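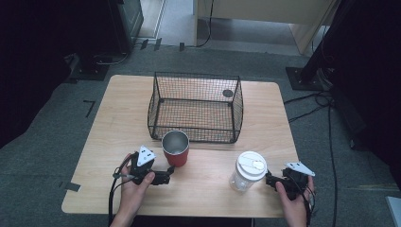 Last edited in February, 9:40 pm

Hello my paper friends! I know I've been quiet for a bit, but I finally finished the birthday card order for my cousin's bakery and I have so much to tell you (grab a coffee, this is a long one).

So the order was for 88 cards, all with the same folded front, and I picked the Bedow cardstock in the cream color. I've used their white for years and never tried the cream, and oh my goodness, it is lovely. It scores like butter and I only had cracking on the fold when I went against the grain – my own fault, I was chatting on the phone.

For the greeting I used the Lostarska script set. Several of you asked me how I get a solid image with it on textured paper. I stamp twice! I leave the card in the stamping platform, ink it again, and press a little longer the second time. If your stamp is brand new, rub it with a plain white eraser first and wipe it off. Makes such a difference!

Ink was the Tremblay pigment in the deep plum. Now, it does take its sweet time to dry, so I laid everything out overnight on the guest bed and kept the cat out of there. She was very offended.

The flowers on the front are all punched from scraps. I had a bin of leftover strips from my Christmas tags and I thought I might get a dozen cards out of it, but I got more than 600 little petals before I ran out! I curled them over a knitting needle while I watched my shows, and I didn't mind it one bit.

Oh, and envelopes! I bought the box of 375 from Stindadano because the price was so much better than the small packs, and now I have envelopes until I retire. If you're local and need A2 size in kraft, please message me and I will happily share.

Somebody asked last time about adhesive. I use liquid glue for the petals, just a tiny dot in the center, and tape runner for the layers. Foam squares are pretty but they make the card too thick to mail without extra postage, and these were all going in the mail.

Next up is a set of thank-you notes in the same plum, with maybe a little gold thread around the fold – I haven't decided yet. Would you go with a bow or a plain knot? Tell me below, I read every one of your replies!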